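Wrist cameras, fingers and a slow controller: notes from April

I said in the last post that I would write up the gripper comparison once I had enough runs to say something useful. I have 318 picks logged now, so this is that post. It is long and mostly about small things.

The job is the same one as before. The arm picks small plastic and rubber parts out of a shallow tray and puts them in a second tray. Parts range from a bottle cap up to a tape roll. I am not after speed. I want a setup I can leave alone through lunch without coming back to a stopped arm and a part on the floor.

What I compared

Two grippers, two wrist cameras and two controllers. The first gripper is the Lerkotell parallel one I have used since last year. The second is from Briem, bought used from a lab in Bretport that was clearing its shelves. The cameras are a cheap rolling shutter module and a global shutter one that cost four times as much. The controllers are the Brateo box and an old desktop PC running my own code.

I did not test every combination. Duyên Ông helped me set up the order of the runs so that I would change one part at a time, and she was strict about it. Twice I wanted to swap the camera and the fingers on the same afternoon, and she made me put the old fingers back on first.

The grippers

The Lerkotell has flat fingers with rubber pads. It is good on anything with parallel sides and poor on anything round. Of 164 picks with it, 22 were dropped or missed, and most of those were the bottle caps. The pads also pick up dust, and after a day of that the grip gets noticeably worse. I wipe them with alcohol in the morning now.

The Briem has pointed fingers that come almost together at the tips. I expected them to be worse on big parts, and they are, a little. The tape roll can twist in them. But on small parts they are much better, since they can get down between two caps that are touching. The flat fingers just push both caps along the tray.

There is a cost to the pointed shape. If the arm comes in a few millimeters off, the flat fingers still catch something, while the points go past it or land on top. I bent one tip in the first week that way and had to file it back into shape. If you buy a set, buy spare tips with it.

The cameras

I went back and forth on this one the most. On paper the cheap camera is fine. It is sharp when the arm is still, the colors are close enough, and it weighs almost nothing. The trouble starts when the arm swings. I keep the exposure on automatic because the light in the room changes through the day, and with ceiling lights in view the picture gets both smeared and blown out in the same moment.

With the arm off to one side and the wrist tilted, most of what the camera gets is ceiling, stands and streaks. The gripper itself stays readable because it moves with the camera. Everything behind it is close to useless for finding a part.
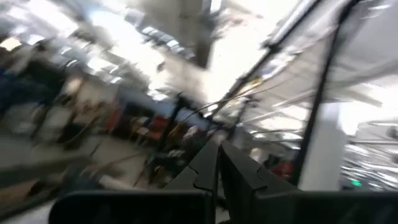 Exposure settings

Fixing the exposure by hand helped more than I expected. I set it short, turned the gain up, and accepted a grainier picture. The part finder did not mind the grain. It did mind smearing, so this was a good trade. With automatic exposure, I had to wait 40 frames after each big move before the detections settled down. With a fixed short exposure the wait dropped to a handful.

The global shutter camera does not bend straight edges when the arm moves, and that part is worth paying for if you need to track things during a swing. It still blurs if the exposure is long. I had mixed those two problems up in my head until Ditte Baldursdóttir explained it to me over the phone, with some patience. Shutter type decides whether the shape gets skewed. Exposure time decides whether it gets smeared.

For now the cheap camera stays on, with fixed exposure, and I only look for parts when the arm has stopped.

The controllers

The Brateo box is slow to start and its menus are a pain, but once it is running it keeps its timing. My desktop code is easier to change and less steady – every so often it pauses for long enough that the arm visibly hitches. I never found out why. I tried a different network cable, turned off the updates and moved the logging to another disk. The last one helped a bit.

I use the desktop when I am changing things and the Brateo when I want a long run. Switching takes ten minutes, mostly spent loading the tool offset again and checking it against the corner of the tray.

What is on the arm now

Briem gripper, cheap camera, Brateo box. The cable to the camera is still held with a zip tie and needs a proper clip, as it pulls a little when the last joint turns all the way. Next I want to try softer covers on the pointed tips to see if the tape roll stops twisting. Duyên has some silicone sleeve left over that may fit, and I will cut it longer than needed and trim from there.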